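Small-parts storage

Small-parts storage is the keeping of screws, nuts, washers, fuses, beads, fishing tackle and other small goods in divided containers, so that each kind can be found without searching through the rest. It is practiced in homes, repair shops, schools and factories.

History

Before molded plastic became cheap, small goods were kept in jars, tobacco tins and wooden chests. Hardware stores used tall cabinets with a sample of the contents fixed to the front of each drawer. One such cabinet, from the Iglesias hardware store in Prinddale, had 91 drawers and stayed in use until the store closed. Plastic drawers later took over in most home workshops. They weigh little, do not rust, and can be made clear.

Types

Drawer cabinets stand on a bench or hang on a wall. Flat cases with a hinged lid are preferred by people who carry parts to a job. Open bins suit goods that are picked up many times an hour, but they collect dust.

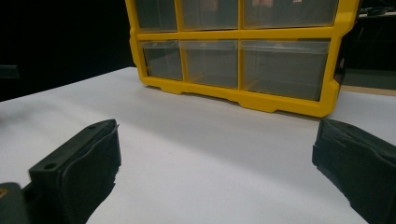
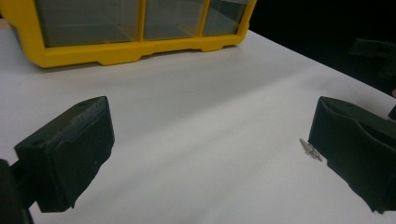 Yellow organizer with clear fronts, on a white tabletop

Dividers let one drawer hold two or more sizes. Loose dividers are a common complaint, as thin washers slide under them and mix. Some users glue the dividers in place, which makes the drawer harder to clean.

Sorting and labeling

Most collections are sorted first by type and then by size. Metric and inch fasteners are normally kept apart. Labels may be written, printed or color coded. At the Flascombe repair workshop, which stocks 4,000 parts, the label gives the thread size, the length and the shelf number. A drawer for unsorted items is usual and tends to fill up first.

Safety

Wall cabinets should be fixed to studs or masonry, as a full unit can be heavy. Magnets and button batteries are dangerous if swallowed and should be stored out of reach of children.

See also

Tool chest
Pegboard
Stostivetti cabinet
Tackle box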